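Print this section | E-mail this section
November 8, 2024
By the Nandier Shared Rooms Study

4. Chairs and tables in the shared room

4.1 Setting

The Beltirus building has one large room on its upper floor that serves as an office and, at midday, as a place to eat. Long desks are used for work, and a smaller table is laid with a cloth for meals. Chairs are not assigned to either use. A person who wants to eat takes the nearest chair, moves it to the table, and is expected to leave it pushed in. We logged chair moves in this room from April on, and the log holds 2,811 entries. Of these, 232 were moves to or from the laid table, and only those are treated in this section.

The chair most often found at the laid table is a black office chair with a mesh back and two armrests (Figure 4).

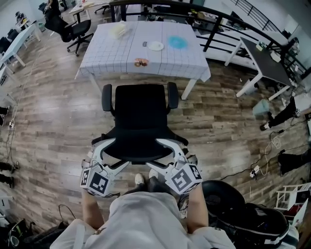

Reading time: 2 minutes

Figure 4. Office chair at the laid table, two views. First view: chair held by the sides of the seat. Second view, further on in the text: chair held below the seat.

4.2 Where the chair is held

Our coding sheet allowed for the backrest, the armrests, the sides of the seat, and the part below the seat. Most people who filled in the entry form had a firm opinion about which was best, and the opinions did not agree. Holding the sides of the seat keeps the hands low and leaves the backrest alone. It also means bending, and 29 entries carry a note about the back or knees. Holding the backrest is easier on the body but tends to tip a light chair when the floor is uneven.

We coded the first point of contact only. Where a person changed hold partway, the second hold was written in the remarks column and left out of the counts.

4.3 The table

The table has white legs and a white cloth with a blue grid pattern. The cloth hangs over the edge, and this matters more than we had planned for. An armrest pushed in too far can catch the hem and drag whatever is on top. At the time of Figure 4 the table held a plate, a plastic container, and a few smaller things. We asked users to stop the chair short of the cloth, but set no fixed distance. Entries that mention the cloth were given their own code after the first month.
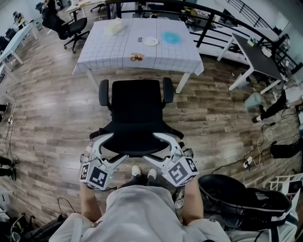 Sandhu objected to this part of the coding, saying that a chair left short of the cloth should not be counted as pushed in at all, since the next person still has to walk around it. In the Rusia building, Sandhu added, the same chair would have been marked as left out.

We kept our rule. The Rusia tables have no cloth, and a chair there can go in until the armrests meet the edge. The difference does mean that the share of chairs pushed in cannot be compared between the two buildings without recoding one of them, and we have not done so.

4.4 Floor and walkways

Cables on the floor were entered under a separate heading. They affect the path a chair can take, mainly for chairs on wheels, and several users reported lifting a chair over a cable when they would otherwise have rolled it. Bags left by the desks were treated the same way. Neither was moved for the purposes of the log.

Contact: Nandier Shared Rooms Study, Beltirus building
© 2024 Nandier. All rights reserved.
Back to top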